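Week 11 handout: Can it put the shopping away yet?

Okay, before we get to grippers and failure rates, I want you to go home and pack a bag. Any bag, but a floppy one is best. Pack it once the normal way, then pack it again with one hand behind your back and an oven mitt on the other. Write down what went wrong the second time. I do this every year and I still get annoyed by the second bag, and I've got a perfectly good brain running the mitt!

Last week we did the easy end of the subject (easy for machines, I mean). A palletizing arm at a plant like the old Hanow works lifts the same carton from the same spot all shift long. The carton is stiff. The spot is marked. If a carton shows up crooked, a rail straightens it before the arm ever gets near it. We can say "yes, machines do that chore" and mean it, and we've been able to say so for years.

This week is the other end. Soft things, lumpy things, things that somebody left wherever they left them. I've been calling it the grocery problem in my notes, so that's the name you're stuck with.

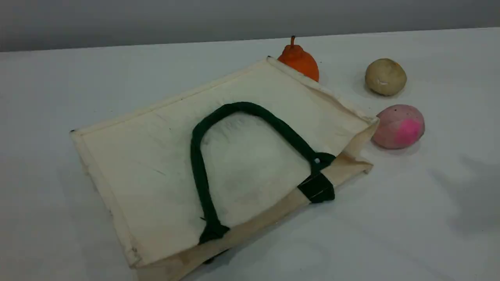

JONDGATE, Apr 13, 2020

Start with the bag, because people always want to start with the food. A box has an opening and the opening stays put. A canvas tote lying on its side has an opening that's more of a suggestion. The cloth folds back on itself at the mouth, and you or I would pinch one edge, lift, and have a look inside without thinking about it. A machine has to decide which layer of cloth is the edge, grab one layer and leave the other, and then keep hold of it while doing something else. That last bit is where a lot of one-armed setups simply stop.

Then there's the handle. You'd think a thick green rope would be a gift, and for carrying it is — nice and chunky, strong color against the cream, easy to find. For packing, though, it's one more floppy thing that can slide over the opening or snag on a finger. Dong-geon So, who took this course two years before most of you and now works at Rocha, spent a whole June on handles alone. His write-up is in the course folder. Read pages 2 through 15 and skip the math if it scares you.

Now the number I want you to argue about on the discussion board. In the Clement exercise (the spreadsheet's in the same folder) there were 800 tries at putting one object into a soft bag, and 237 of them were marked as failures. Is that good? Work it out before you read on. I had a student tell me it was terrific and another tell me she'd throw the thing out of her kitchen, and I think they were both right. In a lab, you'd be pleased to have that much to work with. At home, you'd be picking peaches up off the floor every single day, and you'd go back to doing it yourself by the weekend.

Please look at the "reason" column too, and don't just total it up. A few questions to take with you:

- Which failures happened before the object was even picked up?
- Which ones happened at the mouth of the bag?
- When the bag moved, did the machine notice?
- Who reset the table between tries, and does that person's time show up anywhere in the sheet?

I care most about the last one. If somebody has to stand there and put everything back, you've swapped a short chore for a long one.

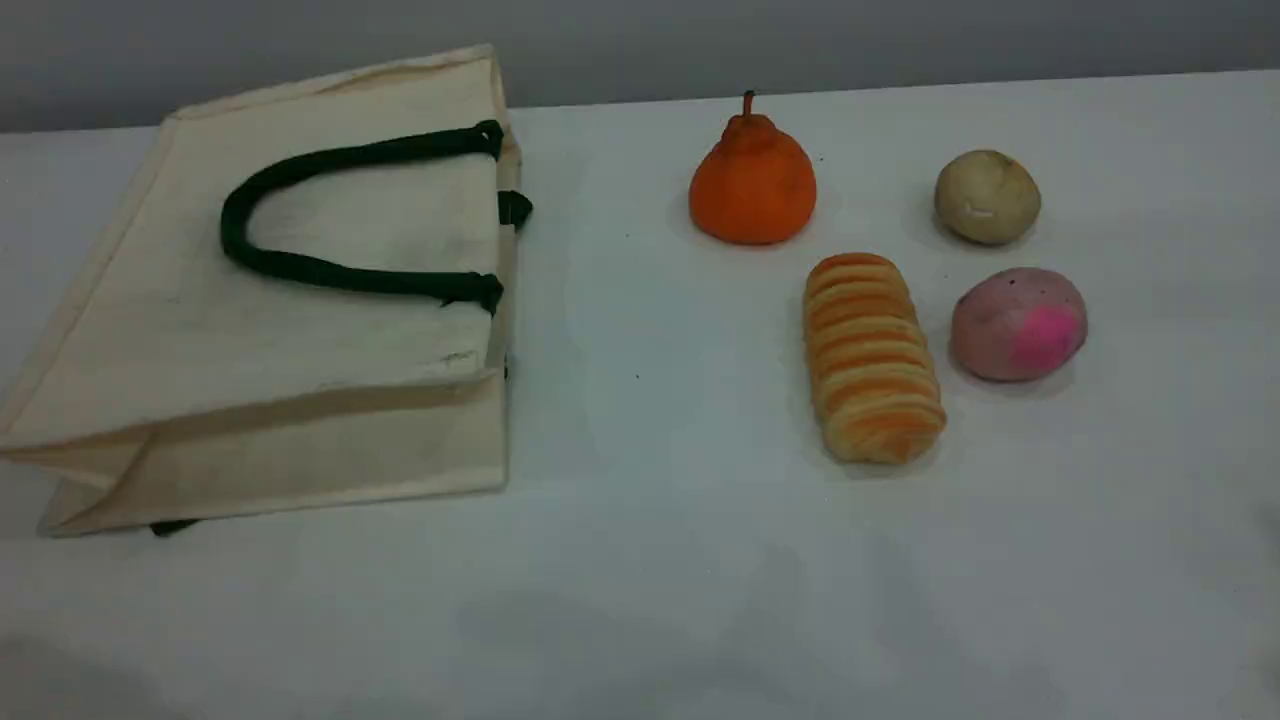
Grasping gets all the attention in the press, so let's be fair to it and give it a section. The basic trouble is that "pick up the food" is a different job for each piece of food. Round things roll if you touch them off center. Long things need to be held across the middle or they tip, and the way they're lying decides how the hand has to turn. Take the striped bread roll, which sits at a diagonal: a two-fingered hand coming straight down has to twist to match it, and then it may have to twist again to get the roll through the opening of the tote. The pear-shaped orange one has that thin little stem on top, and I'd bet money a camera system trained on plain oranges would have a think about it. None of these is a hard problem taken alone. Getting one program to handle all of them, in any order, from any starting spot, is what the chore asks for.

And then you have real food. A real peach bruises. A real bun squashes. Practice pieces forgive you for squeezing too hard, so when you read a success rate, always check what was being squeezed. I'd like you to write that in the margin of every paper we read from now on.

So, my own answer to "yet?" — and you're welcome to disagree with me in your essay, I give good marks to people who disagree properly. On the shop floor, yes, wherever the work has been tidied up to suit the machine. In the kitchen, some pieces of the job, slowly, with a person close by. The whole chore, from bags on the counter to everything in the cupboard with the bags folded, no. I'd want to see the folding before I changed my mind, and I'd want to see it on a bag the machine hadn't met before.

For next time: finish the two-bag exercise, bring your notes (handwritten is fine!), and pick one chore from your own home that you think a machine could do start to finish. Write down every step, including the boring ones like opening the drawer. Most lists come in far too short the first time, so do it while you're standing there doing the chore.

This site uses cookies to remember your settings. By continuing to browse you agree to our use of cookies. Accept | Manage preferences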